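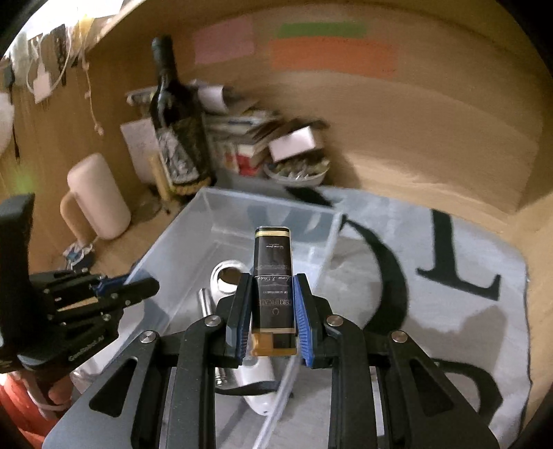

Black and gold box, printed with "CERTIFICATE" and "OF ACHIEVEMENT".

FOR IMMEDIATE RELEASE

Fliltska opens a second borrowing shop on Kennedy Street this September

SKESTLOW – Hi, I'm Kenza Bouzid, and I run Fliltska, the shop where you borrow stuff instead of buying it. I was told a press release should be in the third person and sound very serious. I tried that and fell asleep at my own desk, so you're getting me instead.

The news is that we're opening a second shop! It's on Kennedy Street, in the old shoe repair place with the green awning, and the doors open in September. We'll have 600 things on the shelves on day one: carpet cleaners, cake stands, camping stoves, sewing machines, a truly enormous fondue set and more folding chairs than I ever wanted to own.

If you haven't been to our first shop on the harbor side, it works like a library. You join, you pick what you need, you take it home, you bring it back. Members can have six things out at a time and keep them for two weeks. If the birthday party gets moved or the paint won't dry, call us and we'll add more time (unless somebody's waiting, in which case we'll try to work it out between you).

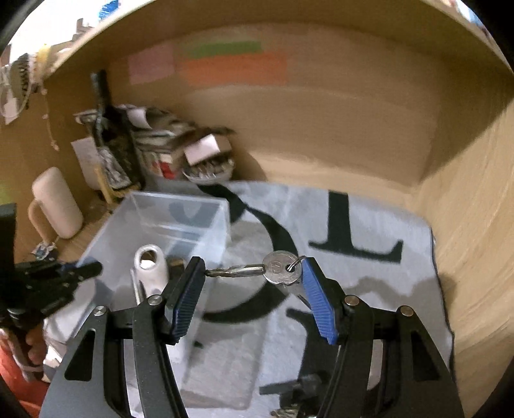

Silver key on a thin wire ring, with a second key behind.

We signed the lease in the spring and I've been sweeping ever since. The floor had four kinds of glue on it. Gitau Biwott, who is in charge of the building work, found a whole tiled wall behind the old shelving and talked me into keeping it, so the front counter has moved to the other side and the returns hatch now opens onto the alley. You can drop things off until 9 p.m. without coming in, which I know the night shift people at the hospital have been asking for.

What's new at Kennedy Street

The biggest change is personal care. Members kept asking, and I kept saying no because I couldn't see how to do it properly. Then Szu-yu Lai joined us and wrote a cleaning routine that I'm happy with. Foot spas, hair dryers, massagers and so on will each have their own bin, and everything gets cleaned and checked between loans. Anything that can't be cleaned well enough won't be on the shelf. 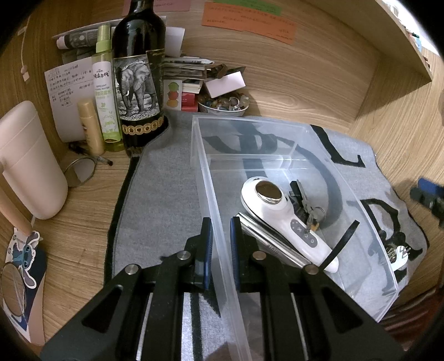 Hand-held beauty or massage device in a clear plastic bin.

We're also switching to Flaredar for bookings, so you'll be able to see what's in at both shops from your phone. Not a phone person? Me neither, most days. The paper list is staying on the counter and the pencil is staying on its string.

"I borrowed a tile cutter, and then I borrowed a book on how to use the tile cutter," says Kheri Mosoti, a member from our first winter. "I should have done that the other way around, but the bathroom looks fine."

Repair evenings are moving to Kennedy Street too, with Yutong Xiong at the big table from 6 p.m. Bring your lamp, your toaster, your kid's music box. Please empty the crumbs out of the toaster first!

Joining costs the same at either shop, and one membership covers both. If you're already a member, your card will just work.

Reporters are welcome to come by before we open. Ask for me, wear shoes you don't love, and I'll show you the tiled wall.

Press contact: Kenza Bouzid, Fliltska, Kennedy Street, Skestlow

###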